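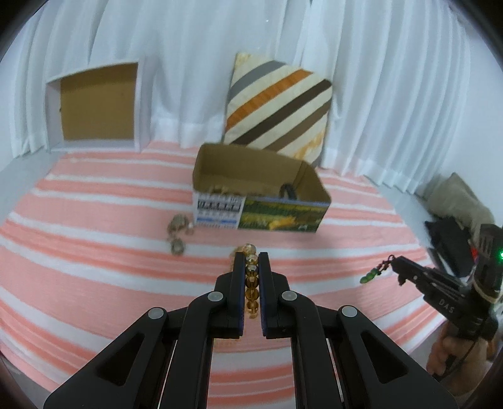 Amber-colored bead strand, linked jewelry and an open cardboard box on a striped bedspread.

Kivano Publishes Sorting and Boxing Procedure for Household Jewelry

BRURLOW, July – Kivano, the home storage and inventory firm, has released a written procedure for sorting jewelry kept in bedrooms and dressers. The procedure covers necklaces, bracelets, charms and unstrung beads. It is meant for people preparing for a move, settling a relative's belongings or making a contents list for insurance.

The document runs to 42 pages and replaces the leaflet Kivano had been giving to customers at its Brurlow and Botorville offices. A print run of 2000 copies is available from both counters at no charge.

Under the procedure, all pieces are laid out on a made bed before any are boxed. The bedspread should be pulled flat and the pillows removed. A bed gives more usable area than a dresser top, and round beads roll less on fabric than on a hard surface.

"Most of the damage we log happens at the lifting stage," said Capucine Hamel, head of procedures at Kivano. "A strand picked up at one end while the other is caught in a chain puts the full load on one knot. We ask people to separate first and lift second."

Bead strands are handled before metal pieces. Each is drawn out to a single line, checked for gaps and frayed thread, and lifted with support at two points. Tangled link jewelry stays on the fabric and is loosened from the center of the knot outward. Ring-shaped charms and other small parts go into a separate envelope marked with the name of the piece they came from, if known. Loose beads are collected before the bedspread is moved.

Reused cardboard boxes are acceptable as outer containers. Any box that has held food or garden products should be wiped out and lined with plain paper. Old labels may stay on, provided the new contents are written on at least one other face. Cables, straps and other unrelated items should be taken out before the box is closed.

The procedure was tested in 11 homes. Gilles Pruvost, who ran the trials, said the main change from the draft was the order of work.

"The draft started with the metal," Pruvost said. "Households finished sooner when the strands were cleared away first, so we moved that section up."

A blank contents sheet is bound into the back, with columns for type, material, length, clasp and condition. Material may be left open when it has not been confirmed. The procedure does not cover valuation or restringing.

Copies can be requested by mail or collected on any Tuesday.

Contact: Abrehet Kassa, Press Office, Kivano, Brurlow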